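Evaluating a two-arm policy in simulation: wrist views disagree with head view

Merike Ozoliņš
Posted 20/11/2022

We train an imitation policy on 767 simulated kitchen demos and score it over 50 rollouts. Dropping the wrist views costs us 20 points. Is that a normal gap?
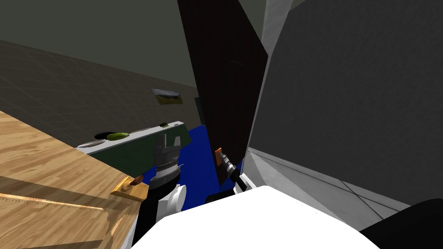

Head view, both grippers in view.

The wrist crops go in at the same rate as the head view – no resampling.
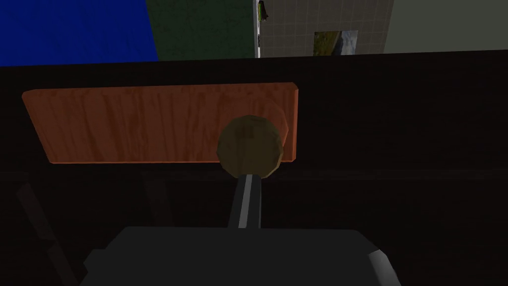
Joint angles are added after the image encoder. Seeds are fixed.

Arūnas Ķēniņš

Normal. Near contact the head view has little to go on. Check a wrist crop like yours:
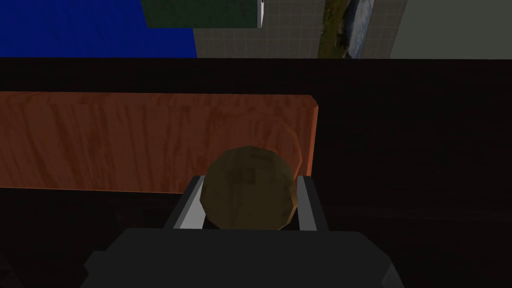 Wrist view, round object between the fingers.

Mask one view at random during training, then rerun the ablation. In Nuvar we do it this way:

1. Train with all views, masking on. Keep the dark panel in the head view.

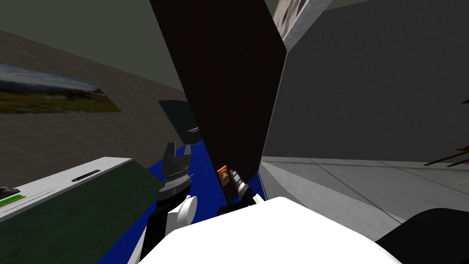
2. Score each view alone on the same seeds.

Vaughan Donnelly

50 rollouts is thin. Run more.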